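**Does mixing operators help or hurt when you only have a small set of demos?**

*Natsumi Ikeda*

Hello all, and thank you in advance for your patience with a long question! I'm training a policy to pull a single disposable glove out of its box, using demonstrations recorded with hand-held grippers. Two of us have been recording, and after cleaning we have 1425 demos. The policy trained on mine alone gets a glove out in 13 tries of 17. When I add Santino's, it does worse, and it tends to hover over the opening as if it can't make up its mind.

We're on the same table with the same box of TPE gloves, and we both start with the jaws wide open over the box, so I had expected more data to simply be better.

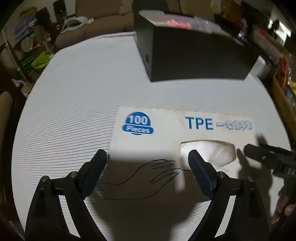

Hollis Okafor: Your last line is the part I'd question, in the kindest way. We ran into the same hovering at Gestton. One of us pinched the glove near the end of the slot and the other went for the middle, and the policy we were using averaged the two. Try plotting where the fingertips first close, colored by operator. If you see two clumps, either agree on one grasp and record again, or switch to a policy that can handle more than one mode (diffusion worked nicely for us). And please run more than 17 trials before you throw out poor Santino's work!

*Aliki Deligiannis*

I'd just train longer. Fixed it for me in March, though that was with towels.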